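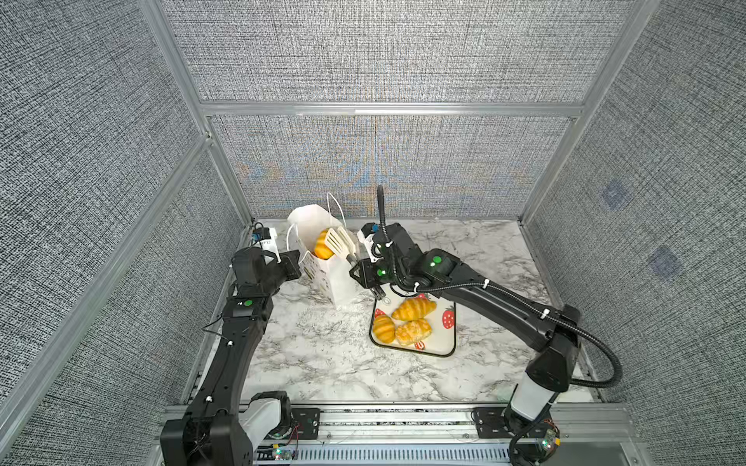 I went back to Nollholm on Thursday to watch Inger Hjaltested teach a pair of robot arms to bag pastries. I'd been promised a robot that learns like an apprentice. I came home thinking about how much of the apprentice is Inger.

The setup is called Minidik. She sits at a second pair of arms and moves them, and the two in the cell copy her. Left holds the bag, right does the lifting. Every run gets recorded, and the recordings go off to train a model that is supposed to do the job alone. The target is 3,000 runs. She had 640 when I got there, and a sore shoulder.

I had a go myself. You can't feel the bread. You're working by eye, and it took me 5 tries to get a single roll off the tray. Inger makes it look easy, and that bothers me a bit. When a clip like this goes around online, people see two arms behaving sensibly and give the credit to the arms.

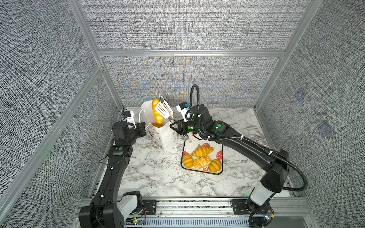

Spatula run, roll at the mouth of the bag. The other arm keeps hold of the paper.

My other gripe is the tidiness. It's the same table and the same sort of bag, with the tray always within easy reach. I asked what happens with a bag that won't stay open, or a croissant that has gone soft by four in the afternoon. Inger said those runs are planned for November. Dandard, who are paying for it, already have a web page that talks as if November has been and gone.

They do change the tools, I'll give them that. Some runs use the spatula and some use tongs, and the mix of breads gets swapped too. Whether 2 tools and a shuffled tray add up to knowing how to handle food, I doubt it. My first job was at the bakery counter in Laxdal and I was still squashing things in my second month. 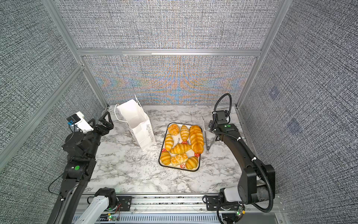 Tongs out, full tray, and "Happy Every Day" on the bag.

I've asked to come back when the model runs with Inger's hands in her pockets. She said yes, but wouldn't give me a date.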